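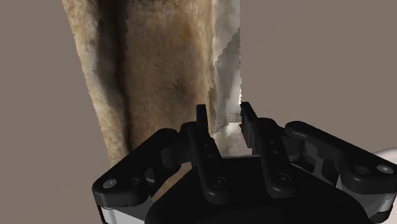

Source: wrist camera render, project simulator. Image by the authors.

Testing a scripted grasp planner against scanned objects in simulation
Project report, Hilde Koster and Marietjie Baloyi
Submitted 14th July

1. What we set out to do

The project handbook gave us a planner called Plikport and asked us to "demonstrate reliable grasping of household items". We didn't like the word reliable and we still don't. Plikport takes a depth view from the wrist camera, looks for pairs of surfaces a gripper could close on, scores each pair and sends the best one to the arm. Its notes say it copes with soft and irregular things. We could find no test behind that claim, so we made the claim our subject.

We worked only in simulation. The department has one real arm and the booking list for it was full from November onwards. Everything below should be read with that in mind, and we have tried not to write "the robot can" when we mean "the simulated robot did".

2. Set-up

The simulator is Dirier, with a table scene we were given and changed very little. Some of the items in it, like the dishes, are clean modelled shapes. Others are meshes built from scans, and those carry all the faults that scans carry: ragged borders, thin flakes of surface, patches of texture that don't line up with the shape underneath. From the wrist camera a scanned item can look more like stone or broken plaster than whatever it was before it was scanned.

This matters because Plikport only knows what the depth view tells it. A torn strip along the side of a mesh is a surface as far as the scoring is concerned. If it happens to face another surface at the right distance, it becomes a candidate grasp, and quite often a high-scoring one.

We ran 200 trials. In each trial the item was dropped at a random angle in the middle of the table, the planner was called once, and the arm carried out the plan without any correction on the way. A second planning call was not allowed, even when we could see the first plan was poor.

3. What counts as a success

We spent longer on this than on anything else. Dirier has a built-in check which reports a grasp when both sides of the gripper are in contact with the same item. We started with that and dropped it. It fires when the fingers brush a loose flake of mesh, and it fires when they are pressing something into the table.

Hilde wanted a lift test: raise the arm, hold for 2 seconds, see if the item is still there. Marietjie pointed out that a lift test in simulation mostly measures the friction value, which somebody typed in. We kept the lift test and repeated a share of the trials with lower friction. We think both of us were right. 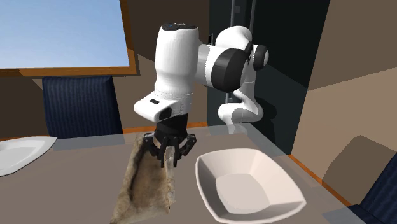
Figure 2. Fingers closed on a raised fold of the cloth, external view.

4. Results, such as they are

The cloth is the case most people will want to see, and it is the one we trust least. Figure 2 would look fine on a poster. The fingers are on a fold, the fabric is bunched up below them, and the built-in check is happy with contact like that. But the fold is part of the mesh. Our cloth item bends far less than real fabric does, so a ridge that stands up from the table stays standing while the fingers come in. A tea towel would give way. When the planner picks a ridge on our cloth, it is really picking a handle.

We tested this by smoothing the ridge out of the mesh and running the same starting positions again. Plikport then tended to choose points along the folded edges at the sides, and the lift test failed much more often. We don't give a percentage, as the smoothed mesh was made by hand and a different pair of hands would have made a different one.

The bowl behaved as you would expect from a stiff shape with sloping walls. Most plans went for the rim. The failures were nearly all of one type, where the approach was too low and the palm met the rim before the fingers had closed. That is a planning fault we can believe in, and it should carry over to a real arm.

5. Camera view against external view

We saved both views for each trial, which came to more than 2,000 stored pictures once the approach steps were included. Going through them changed our minds about several trials. From outside, a grasp can look well centred. From the wrist, the same fingertips may be lined up on the join between the good part of a mesh and its torn border.

We wrote a small tool, Kakus, that puts the two views side by side with the planner's score underneath. It is slow and it crashes if a picture is missing. It was still the most useful thing we made.

6. Comparison with a simple baseline

Our baseline, named Boychuk in the code, ignores shape altogether. It finds the highest point of the item, goes there from straight above and closes the gripper. On the cloth it did as well as Plikport under the lift test. On the bowl it did badly, for obvious reasons.

We asked ourselves if the cloth result was a fluke and repeated it with 6 new random seeds. The gap between the two methods stayed small and changed direction twice. The fairest reading is that on this item the planner's scoring adds nothing we can measure.

7. What we would not claim

We would not claim that Plikport handles cloth. We would not claim that it doesn't, either, because our cloth is a poor stand-in. Anyone taking this on should start by swapping in a proper deformable model and should expect most of section 4 to change. The friction values also need measuring on something real. We left ours in the settings file with a comment saying where each one came from, and for two of them the comment says "default".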